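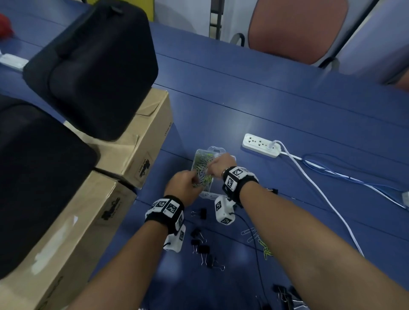

Open day at the Kondutlow sorting rooms, 23 May 2025

I went to the open day with my neighbour, who saw the poster at the library. We are both interested in how other people keep small things in order. I work in a school office, and in my drawer the paper clips and the binder clips live together in a way I am not proud of.

Kondutlow is on the second floor of a former printing house, ten minutes on foot from the bus station. You go in by the yard, not by the street door. The street door has a bell but it doesn't ring upstairs, and we stood there for a while before a man with a bicycle told us. Entrance was free. At the top of the stairs they gave us a paper badge and a sheet with the plan of the three rooms. Groups were let in every 30 minutes, and we had time to drink a tea on the landing.

The first room

In the first room there were shelves up to the ceiling with office supplies which come back from companies that close or move. Folders, punches, trays, many staplers. Mwanaisha Gachanja guided our group. She has worked there from the beginning and she speaks quickly, so I did not write down everything. She explained that the big things are easy to pass on, and that the small things take most of the day. A box with mixed clips is something that people refuse even as a gift. When the clips are divided by kind, the same box is gone in one afternoon.

She showed us the list of places which receive the supplies. On the day of our visit it had 282 names, mostly schools, and also a choir and a driving school. My own school isn't on it, and I took the form.

The table with the clips

This was the part I liked most. The table is blue, made from several panels, and on it was a clear plastic box with paper clips in it, yellow-green and pale ones. Black binder clips with silver handles were lying about on the table top. The work is to bring the two kinds apart. It sounds like nothing, but I stayed at this table much longer than I planned.

The paper clips hold on to each other. You want one and you receive a whole chain. Some of the yellow-green ones have dark stripes, and these looked to me quite cheerful for office use. My neighbour wanted to know if they also separate by colour. Mrs Gachanja answered that they tried it in the first year and stopped, the schools didn't ask for it.

I noted the advice that she gave us for doing this at home:

Work on a flat table with a plain colour, and make the heap wide and low.

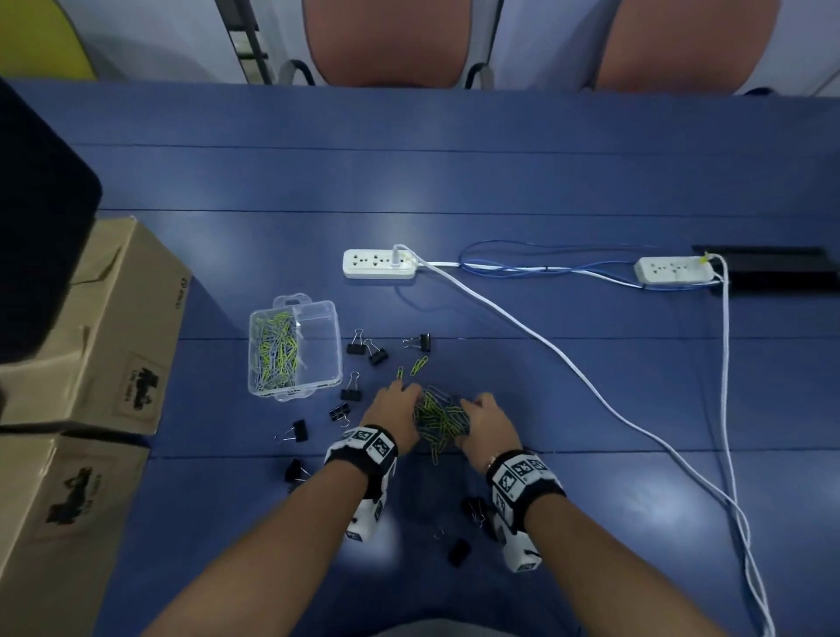
Take out the binder clips first. They are bigger and the fingers find them without much looking.

Don't pull at a knot of paper clips. Press it flat with one hand and move it a little with the other, and wait until one comes free.

Use a clear box. With a tin you forget what is inside and you buy new ones.

I asked which box she recommends. She likes one from Jeletti with compartments, but said that any box from the kitchen is good if it closes well. My neighbour has two from Mussa for her buttons and she was pleased to hear it.

We saw a bigger heap also, with both sorts in it, black clips and silver and yellow-green paper clips over each other. One lady in our group said that it made her nervous. For me it was the opposite, I find it restful to watch hands in a heap like this.
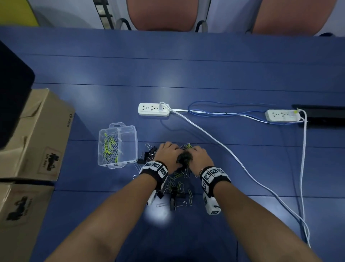

The last room and the shop

In the last room they pack the orders. It was quite narrow and our group didn't fit in it well, so I only saw the scales and a wall with labels. The shop is on the same corridor. I bought a set of dividers for my drawer and a used Fedberg hole punch, heavy, in dark green. The cashier could not change a large note, so please bring coins.

Practical things

There is a lift, but you must ask for the key. The toilet is on the first floor. Coffee and cake were sold on the landing, and the cake with plums was finished before we came out. The whole visit takes an hour and a half if you stop at each room. The next open day will be in July, and the date will be on the door in the yard. I want to go again and bring my colleague from the office, and the form if the headmaster has signed it by then.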